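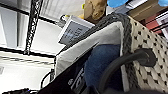

Santino Ibarra m'écrit qu'un livre écouté n'est pas un livre lu, qu'on en rate un paragraphe sur trois et qu'on ne garde en tête que la voix du comédien. Je lui ai répondu par un message beaucoup trop long, et comme j'avais encore des choses à dire, voilà un billet !

Je rate des paragraphes, oui. J'en ratais déjà sur papier, surtout le soir, quand l'œil descend la page tout seul pendant que la tête prépare les courses. À l'oreille, au moins, je reviens en arrière de 30 secondes et je reprends. Il m'est arrivé de réécouter quatre fois la même phrase en rangeant le linge, simplement parce qu'elle était belle.

Le livre qui m'a convertie, c'est « Condby ». Je l'avais abandonné deux fois en version imprimée, toujours au même endroit, dans ce fameux chapitre du recensement où l'auteur énumère les habitants du village maison par maison. Illisible pour moi. Et puis en audio, la lectrice Bláthnaid Cullinane s'en empare presque comme d'une chanson, avec une petite pause après chaque nom de famille, et on entend tout à coup qui est fâché avec qui. J'ai fini les 13 heures en une semaine (j'ai repassé des torchons, c'est dire).

Depuis, j'ai mes habitudes. Les romans vont avec le ménage et la cuisine, les essais avec la marche. La poésie, je n'y arrive que dans le bain, sans rien faire d'autre. Pour les policiers c'est plus compliqué : dès que l'intrigue se resserre je m'arrête net, un chiffon à la main, et plus rien n'avance dans la maison.

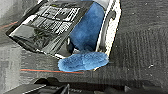
Le chiffon bleu, sur la moquette grise.

La vitesse, maintenant, puisque c'est la question qui revient le plus dans vos messages. Je laisse tout à la vitesse normale. J'ai essayé d'accélérer pour « Justgate », qui traîne un peu au début, et j'ai perdu tous les silences. Or c'est un roman de gens qui se taisent à table ! Autant lire le résumé. Par contre, pour un essai un peu bavard, je comprends très bien qu'on triche.

Autre découverte de l'hiver, « Nông », un récit de famille assez court qui se passe entre deux rizières et une gare. Le lecteur prend le temps de prononcer chaque nom de lieu, et moi qui les aurais sautés des yeux, je les connais maintenant par cœur. J'ai acheté le livre papier ensuite – 193 pages, une couverture très laide – pour relire la lettre du père. Elle est plus dure à lire qu'à entendre, je ne m'explique pas pourquoi.

Côté déceptions, « Maludus » m'a perdue. Plus de 10 personnages dans la première scène, un seul comédien, et il leur donne à tous le même ton un peu enrhumé. Je garde l'histoire pour le papier, elle a l'air formidable.

Santino, si tu passes par ici : commence par « Condby », saute la préface, et dis-moi ce que tu penses de la tante.

Classé dans : Lectures, Livres audio, Vie à la maison

Dernière mise à jour : 22 février 2024

Me contacter | Tous droits réservés | Haut de page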